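Two-finger gripper keeps crushing or dropping thin stems: new fingers or a wrist camera first?
Posted in Arms and grippers

bretetach_bench
Hello all, I've been lurking since April and finally have something worth asking. I've got a pair of small table-top arms with the plain parallel grippers they came with, and I'd like them to put cut flowers into a vase. Blocks and cups went fine. Stems are another matter! The thick ones get squashed, and the thin ones slide out as soon as the wrist turns. My budget stretches to either the soft Hudeo finger pads or a second camera for the wrist, but sadly not both this year. Which would you buy first, and does the controller matter at all? Mine is the Limusari one, on its standard settings.

ulloa_tinkerer
Pads, every time. Camera can wait.

slowhands264
I'd be gentler with your wallet and change the settings before buying anything. On my Limusari the closing force came set far too high for plants, so I brought it down to 15 per cent and went up in steps of 5 until a stem stayed put when I tilted the wrist. Do that with each kind of stem you mean to use, and write the numbers down, as I didn't the first time and had to do the whole lot again (my own silly fault).

After that I'd lean towards the camera, I'm afraid, so ulloa and I will have to disagree. I tried the Hudeo pads for a fortnight and they were lovely on tulips, but on anything wispy the fingers were simply closing in the wrong spot, and a softer pad doesn't cure that. A view from the wrist helped me far more.

I'd also practise on a mixture from the start, with some lying flat and some standing, or you'll end up tuning everything to one easy flower. 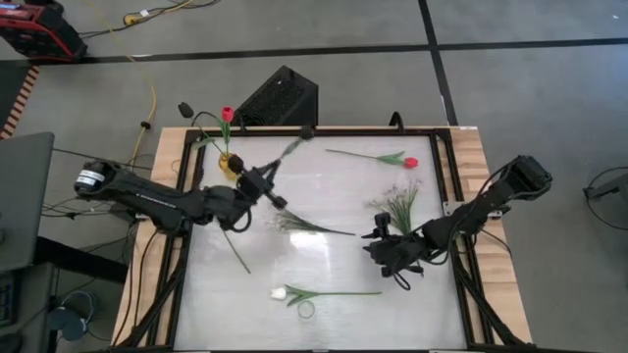 Tulips, feathery greenery and the little lavender bunch, with the wrist camera on the right-hand arm.

Have the flat ones pointing different ways too, it makes the approach angle much more of a test. And do keep the arms at half speed until you trust them near glass. If you get as far as comparing pads, I'd love to hear how yours behave on the thin stuff.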